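Ticket 890: Card falls over in slotted block on display table
Status: Open, awaiting customer
Product: Lendero slotted block, dark brown
Opened by: Halvard Wallin
Date: Mar 7, 2022
Priority: Normal

Reported problem

We use the block to hold a stiff label card next to a cake on a table. The card goes into the groove but leans, and by the end of the day it has usually dropped forward on to the surface. The card is cream with one word printed in serif lettering. We stand it on end, so the word reads sideways. Same result with three cards from the same pack. The block was bought from Pustwood in October and worked with the thinner cards we had then.

Setup

Table: white desks pushed together, with a yellow cutting mat on top. The mat is worn and has specks and scratches, but lies flat as far as I can tell.
Cake piece: pink and white, glossy, rounded white base. Stays where it is put.
Block: placed directly on the mat, nothing underneath.
Card stock: 600 gsm according to the pack.
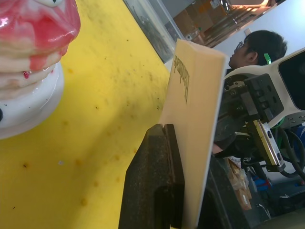

Card upright in the groove, slight tilt.

Steps already tried

1. Turned the block end to end. No change.
2. Brushed out the groove with a dry paintbrush. A little dust came out. Card went in slightly further, still leaned.
3. Moved the block to bare desk, off the mat. Card leaned by the same amount, so I put the block back on the mat.
4. Folded a strip of paper and pushed it in behind the card. Card stood straight for 44 minutes, then the strip worked upwards and the card went over.
5. Laid the card flat in front of the cake. Stable, but it can't be read from the other side of the table.

Step 4 suggests the groove is too wide for the card at the top and too tight at the bottom. I have no gauge small enough to check this. A steel rule goes in to around 13 mm and stops.

Other items on the table

The cake is on a white plate in the middle of the mat, with two thin candles in the top. I want the card close enough to be read with the cake but clear of any flame. If the replacement block has a wider foot, please give the footprint before sending it, as I would have to move the plate back.

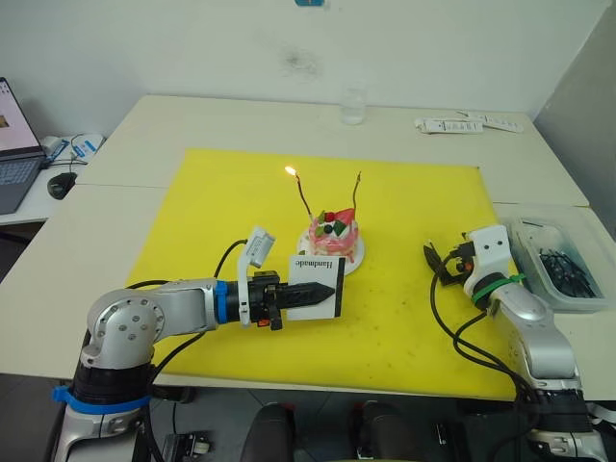 Reply from Magsi:
Please don't pack the groove with paper or tape, it can mark the finish. Thick card often catches on its bottom corners and sits on them instead of on the full edge. Rub the bottom edge lightly with fine abrasive paper, corners first, and try it again. If it still leans, send us the card thickness and we will check it against the Otix insert. The insert has the same footprint as your block.

Halvard Wallin:
Corners done on one card, edge not yet. It goes in further than before. Leaving it up overnight and will measure the thickness tomorrow. Please keep the ticket open.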